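Oct 13, 2020

I did it! I slept through the whole night on the trail side of the hut and woke up before the alarm, and when I opened the shutters the entire valley below Demska was full of cloud, right up to the first pines. I stood there in my socks for so long that my tea went cold.

Today was the long one, Demska to the lake at Jivham, and I have been looking forward to it since July, when I first unrolled the map on the kitchen floor and followed the line with my finger. The path starts behind the woodshed and goes straight up with no warning at all. My legs complained for the first hour and then gave up complaining. By the time I reached the larches they were doing their job without me, and I could look around properly. And the larches! I thought I'd missed the color this year, but they are right at the top of it, a gold so loud it makes the sky look darker. I kept stopping to pick up needles and put them in my pocket. (They are all over the bed now, serves me right.)

There is a marker at 2,000 meters, just a painted stone, and I sat on it and ate the first half of my bread. Two ravens came over and did that rolling thing where they tuck one wing and drop. I wanted to clap.

After that it was open ground, all yellow grass and boulders, and I got into the best kind of walking, where I forget I have a pack on. I crossed the stream 4 times, the last time with my boots around my neck, which was so cold I yelled out loud and then laughed at myself. I found a whole patch of gentians still blooming in a hollow out of the wind, in October! I lay down on my stomach to look at them. I must have been there twenty minutes and I don't regret one of them, even though it meant I had to hurry later.

Lunch was at the pass. From there you can see Grornell with new snow on it, and behind that a ridge I couldn't find on my map. I'm going to look it up when I'm home. I had cheese, an apple and the very squashed end of the plum cake, and it was the best meal of the week.
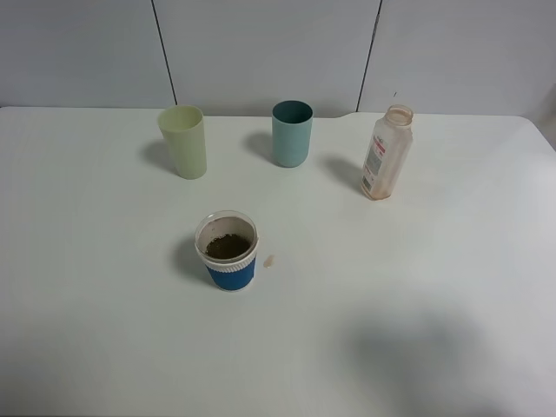

Tumblers, a cup and an empty bottle on the white table.

Going down to Jivham was harder on the knees than I expected – loose stones most of the way – but the lake makes up for everything. It appears all at once when you come around the last shoulder, dark green and completely still, with the mountain upside down in it. I put both hands in up to the wrists and then splashed my face. No swimming. I am enthusiastic but I am not crazy.

Things to remember for next time: thicker socks, less bread, more cake, the good gloves and not the gray ones. Tape the left heel before setting off. Fill up at the second stream crossing, where it runs fast, because I was down to my last mouthful by the pass.

I'm writing this in bed with my hat on. My shoulders ache, my nose is sunburned, and I can hear the wind working its way around the roof. Tomorrow it's the short stretch down to Lã and then the bus, unless the weather holds, in which case I might go back up to the gentians first. I've set the alarm for five, just in case.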